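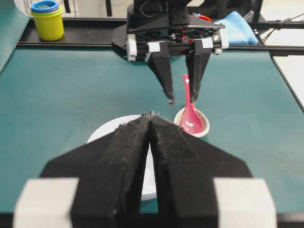 J'ai passé une matinée de février à la journée portes ouvertes de Harura, dans ses locaux de Dinport. L'invitation annonçait de la manipulation à deux bras sur objets de table, avec accès aux postes et discussion avec l'équipe. Je prends quelques notes ici avant d'oublier, surtout sur la partie commande, qui m'intéressait plus que le reste.

Nous étions 37 inscrits, répartis par groupes. Le mien est passé à 10 h avec Pallavi Sengar, responsable de la démonstration. Exposé de 15 minutes, sans diapositives, puis passage devant le poste : deux bras noirs, un plateau bleu-vert, de la vaisselle et des cuillères en plastique. Le thème du jour était la prise de cuillère dans un bol. Le sujet a l'air mince. Il concentre pourtant à peu près toutes les difficultés du domaine : manche fin, orientation variable, contact glissant avec la paroi, objet léger qui se déplace dès qu'on l'effleure.

Côté logiciel, la politique tourne sur une couche maison appelée Cloto, qui reçoit les images et sort des consignes articulaires. Pallavi Sengar a donné le chiffre de 825 démonstrations téléopérées pour la tâche cuillère, toutes variantes de bol confondues. J'ai demandé la proportion d'essais rejetés au tri ; elle ne l'avait pas en tête. La période de commande a été portée à 200 ms après une phase d'essais plus rapide, où les bras oscillaient à l'approche. C'est lent, mais la trajectoire est interpolée entre deux consignes et le mouvement reste lisible pour l'opérateur.

Le point qui m'a retenu le plus longtemps est la hauteur d'approche. Avec un manche presque vertical, les doigts descendent de part et d'autre et la tolérance latérale est confortable. Avec un manche couché contre le rebord, il faut venir plus bas, et c'est le bol qui limite : un doigt qui touche le bord pousse l'ensemble, et la cuillère n'est plus là où la caméra de tête l'a vue. L'équipe compte sur les caméras de poignet pour rattraper l'écart dans les derniers centimètres.
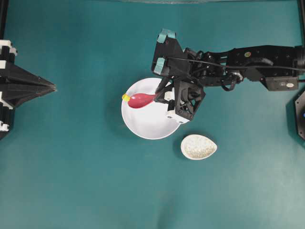 Sur la compliance, réponse assez franche : il n'y a pas de capteur d'effort au poignet. L'effort est estimé à partir du courant moteur, avec un seuil d'arrêt réglé à la main. Gergely Illés, qui s'occupe de la mécanique, préférerait un seuil par articulation et le réclame depuis l'automne. Il m'a aussi parlé de l'usure des doigts. La question du revêtement n'est pas tranchée chez eux : un matériau tendre accroche mieux le plastique lisse, mais il se tasse, et l'étalonnage de l'ouverture dérive en conséquence. Ils le refont chaque matin, bras à vide.

J'aurais voulu voir la procédure d'étalonnage entre la caméra de tête et les bras. Elle n'était pas au programme. D'après Gergely Illés, elle utilise une mire fournie par Kovács et se fait en fin de journée. Je n'ai pas eu de valeur d'erreur résiduelle, ni en position ni en rotation, et sans elle il est difficile de juger ce qui relève de la politique et ce qui relève de la géométrie.

Autre réserve, l'évaluation. Une démonstration publique ne remplace pas un protocole, et je n'ai pas vu de feuille de résultats avec positions de départ tirées au hasard. Pallavi Sengar m'a dit qu'un document interne existait et qu'une version courte serait diffusée aux inscrits. Si je la reçois, je compléterai ce billet avec les taux de réussite par type de bol et par couleur de cuillère, à supposer que les deux soient séparés.

Pour ceux qui envisagent la prochaine session : l'inscription est gratuite, le parking est derrière le bâtiment, et mieux vaut choisir le premier créneau. Le groupe suivant attendait déjà dans le couloir quand j'en étais à ma troisième question sur les seuils de courant.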